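Final Report: Does Re-Planning Help Gear Assembly?
Fongchan Tanasarn
Robotics Software Lab, spring term

1. What we were asked to do

The task was a small planetary gear set: put three gears on the pegs of a round plate, then pick up the remaining gear. The lab already had a fixed script for this, and the project proposal claimed that a perception and re-planning layer on top of it would make the job "robust." I had my doubts about that word in week one and I still do.

Our layer is called Leltimow. It takes the head view and the wrist view, estimates where each gear is, and passes targets to the Gemden motion planner. If the estimate moves by more than a set threshold, the planner throws out the current path and makes a new one.

2. Perception

The head view is good for deciding which pegs are still free. It is bad whenever the arm or its cable comes between the camera and the plate, and that happens a lot. The first version treated a hidden gear as a missing gear and sent the arm off to fill a peg that was already full. We fixed this by making the tracker hold its last estimate for 20 frames. That is a patch. If the gear slips while hidden, the software will believe the old position.

The wrist view has the opposite trouble. It sees teeth clearly but only in a small area, and shadows and bright metal both upset the edge detector. 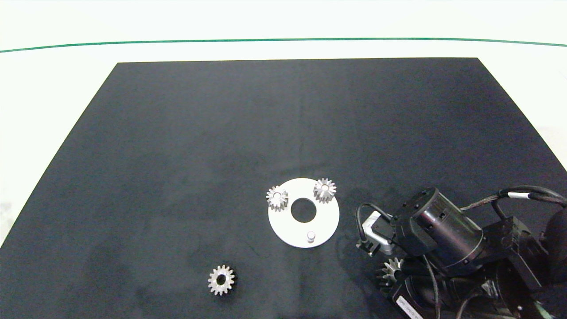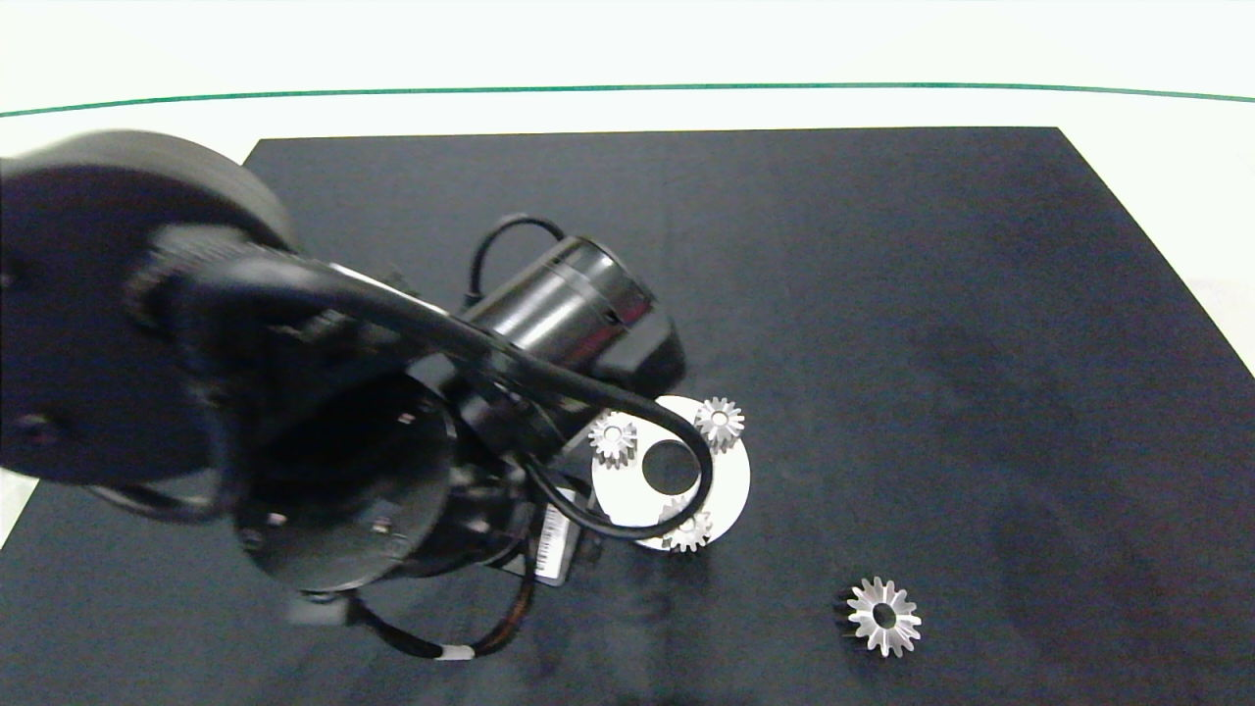
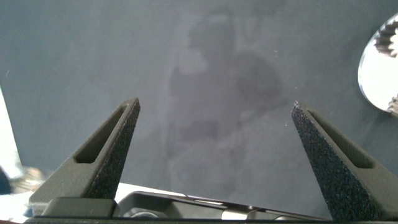
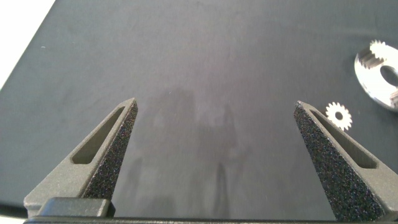
Figure 1. Head views (first two) and wrist views (last two) of the work area.

The second head view is the kind that caused the most arguments. The cable runs across the plate and over part of the bottom gear. A person fills in the rest without thinking. Our detector did not, and lowering its confidence threshold only got us gears in places where there were none.

3. Planning

Gemden was given a limit of 500 ms per plan. Most plans came in under that, but a re-plan close to the plate often timed out, and then the arm just stopped and waited. We raised the limit to 900 ms and the stops became less common. The arm also became slower to react, so I would not call this a win.

We trained the detector on 2000 labeled frames, all from the same table and the same mat. Any claim about other lighting or other parts would be a guess.

4. What I think of the result

With the gears laid out neatly, the fixed script was as good as our layer and much easier to debug. Leltimow was better when a gear had been moved by hand before the start. We did not test enough starting layouts to say how much better – and the proposal should have asked for that test first.

Still open: the tracker has no idea of contact, so it cannot tell a seated gear from one resting on top of its peg. Wrist force readings might settle that. The logging code is in the project folder, but the clock offset between the two views has to be set by hand before each run.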